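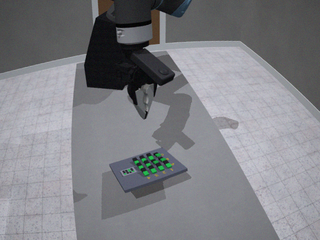 7 min read

Pravwood Boat Parade and Dock Supper: Site Walk-Through, With Comments

Walk-through date: 05/11/2024
Area covered: Parkar Landing, the lower lot, Sperling Street from the bridge to the boat ramp
Marks used: OK, FIX (before opening), WATCH (fine now, look again on the morning)

What a year this is shaping up to be! We have 176 boats signed up for the parade, and the lake is finally high enough that the long dock floats the way it should. I walked the whole site with the clipboard and wrote down everything, including a few things that are probably only interesting to me. If you are running a station, read your own part and the weather part. If you are just curious how a boat parade gets put together, read the whole thing, and welcome.

PART 1. DOCKS AND RAMP

1.1 Deck boards on the long dock, no loose or lifted ends
FIX. Three boards near the fuel pump end rock when you step on them. The screws have backed out and the wood around them is tired, so please use the longer screws and start new holes. Everything from the first bend back to shore is lovely and solid.

1.2 Gangway hinge pins in place, with clips
OK. New clips both sides. They look great.

1.3 Gangway slope
WATCH. It's an easy walk today. If the lake comes up more before the event it will get even flatter, and then the lip at the bottom starts to stand proud. Last May we had people catching their toes on it all afternoon. The rubber wedge is in the shed behind the paddles.

1.4 Cleats tight
OK, with one exception. The fourth cleat on the north side spins. It has an orange ribbon on it now. Do not tie up to the ribbon cleat, even for a minute, even in a small boat.

1.5 Life rings on their posts, ropes attached and not tangled
FIX. One ring at the end of the short dock has a rope that has been chewed (muskrat, I'd guess) to about half its thickness. The other rings are fine. I uncoiled and re-coiled every rope and would ask whoever opens up to do the same.

1.6 Ladders reach below the water line
OK. All of them go down and come back up. The one by the ramp is stiff.

1.7 Boat ramp surface
FIX. There's a good skin of green slime below the water line, as there always is in spring. It needs the stiff broom and a rinse, and then the same again on the morning. Wear the boots with the studs. I went down there in sneakers and got a quick lesson in why the boots exist.

1.8 Swim area rope and buoys
OK. Bright, evenly spaced, and the parade route stays well outside them. The kids' cardboard boat race will be inside the rope, which I think is a big improvement on last time - everyone on the lawn will be able to see it.

PART 2. SPERLING STREET AND THE LOWER LOT

2.1 Fire lane open full width, bridge to ramp
OK on paper, WATCH on the day. The lane is chalked. Trailers are the trouble. People drop a boat, see a friend, and leave the truck right there with the door open and the radio on. Ramp crew, please be cheerful and be quick.

2.2 Hydrant clear on all sides
FIX. The lilac has grown into it. A light trim will do, and please leave the side facing the street because it is just about to bloom.

2.3 Pavement, holes and edges
FIX. There is a new hole by the storm drain across from the bakery, deep enough to turn an ankle. The town has been told. If it isn't patched by the day before, put a cone in it and a second cone uphill from it.

2.4 Accessible parking marked and reachable
OK. The signs are up, and the path from those spaces to the lawn is packed gravel the whole way now. I pushed a loaded cart over it without stopping. So much better than the old grass path!

2.5 Trailer parking
OK. Trailers go in the lower lot, nose out, in rows. The back row by the willows is soft. Keep heavy rigs off it if it rains.

2.6 Crossing at the foot of the bridge
WATCH. This needs two people with vests and paddles for the whole event, with a proper handover at the supper break. Last year there was a gap of a few minutes while one pair went looking for the other, and cars were coming off the bridge faster than I liked.

PART 3. TENTS AND FOOD

3.1 Tent anchors
FIX. Drustari delivers the supper tent and puts it up, and they do a tidy job, but the lawn has a water line running along the shore side. Stakes cannot go there. That side gets weights. I have painted the line in blue on the grass and will paint it again if somebody mows.

3.2 Tent exits
OK on the plan. Two ways out, both wide, neither one through the kitchen. Please don't let the dessert table wander. It starts out along the wall and by evening it is sitting across the east exit with pies on it.

3.3 Food stalls, spacing
OK. We have 23 stalls, and every one fits with room to walk behind. Stalls with fryers are grouped at the downwind end.

3.4 Fire extinguishers
FIX. Every stall with a flame brings its own, in date, with the pin in, hung or standing where the cook can reach it without leaning over the heat. I looked at the ones we keep in the shed. Two have gauges in the red and need to go out for service. The wet chemical one for the fryer row is full and ready.

3.5 Propane
WATCH. Cylinders upright, strapped, outside the stall walls. Do the soapy water test at every fitting after hookup, and do it again after any swap. Spare cylinders stay in the cage and the cage stays locked. The key number is 2226 on the tag, top row in the shed.

3.6 Hand washing
OK. One station at each end of the stalls and one by the cleaning table, where the perch get done. Fill them in the morning and check them at midday. They ran dry early last year because it was hot and people were rinsing off ice cream.

3.7 Cold food
WATCH. Thermometer in every cooler. Write the reading down when you open and every couple of hours after. The potato salad lives in the refrigerated trailer and comes out one tray at a time. I love that potato salad and I want it treated with respect.

PART 4. POWER AND LIGHT

4.1 Shore outlets trip and reset
FIX. All but one. The outlet on the post closest to the short dock does not trip when you press the test button. It is taped over. It stays taped over until an electrician has been at it.

4.2 Extension cords
OK for what we have. I went through the bin and cut the ends off two that had cracked jackets, so nobody is tempted. Outdoor cords only, and no cords across the gangway.

4.3 Cord covers on walkways
FIX. We are short. There's a gap between the sound table and the bandstand that wants two more sections.

4.4 Generator
WATCH. It started on the second pull! It goes behind the shed with the exhaust pointing at the lake. Let it cool before refueling, and keep the gas can on the far side of the fence.

4.5 Path lights for the walk back
OK. The string along the shore path works from end to end. The stretch past the willows is still dark and I would dearly like a couple of battery lanterns there. If you have some at home, bring them.

PART 5. ON THE WATER

5.1 Course buoys
OK. Set and checked against the chart. The turn at the island is wider this year and the pontoon boats will thank us.

5.2 Distance from the lawn
OK. The parade line stays 300 feet off the shore until the last leg, then comes in at idle speed. Horns are welcome on that last leg. Please, lots of horns.

5.3 Safety boats
WATCH. One at each end and one in the middle. Each carries a throw bag, a spare paddle, a first aid kit, a radio and a knife for fouled lines. Two of the throw bags need drying out and restuffing.

5.4 Life jackets
WATCH. Everyone on a parade boat has one in the right size, and kids under the state age wear theirs the whole time. Costumes go over the jacket. If the costume will not fit over the jacket, make a bigger costume - we have seen a wonderful lobster done this way.

5.5 Decorations
OK so far. No open flame on any boat. Nothing blocking the driver's view or covering the running lights. Streamers short enough that they can't reach a propeller.

5.6 Radio check
FIX. One handset will not hold a charge. The rest came through clearly from the island, which pleased me no end.

PART 6. WEATHER

6.1 Who makes the call
The parade lead makes it for the water and the site lead makes it for the lawn. Either one can stop things on their own say.

6.2 Thunder
Boats come in. Everyone leaves the docks and the tent. Shelter is the school gym and your own hard-topped car. We wait thirty minutes after the last thunder and start that clock over if we hear more.

6.3 Wind
If there are steady whitecaps past the island, canoes and rowboats stay ashore and join the lawn display. If the tent walls are snapping, drop them and clear the tent.

6.4 Plain rain
We go ahead! Bring a coat. Put the mats down in the tent and at both ends of the gangway, and move the band under the bandstand roof before the amps get wet.

STILL OPEN

Dock boards, fuel pump end
Chewed life ring rope, short dock
Cleat, north side
Ramp scrub
Lilac trim at the hydrant
Hole by the storm drain
Blue line repainted before the tent arrives
Two extinguishers out for service
Outlet, short dock post
Cord covers, two sections
Throw bags dried
Radio handset

The sheet is clipped inside the shed door with a pencil on a string. When you finish something, put a line through it and your initials next to it. I'll be down there most evenings with the broom.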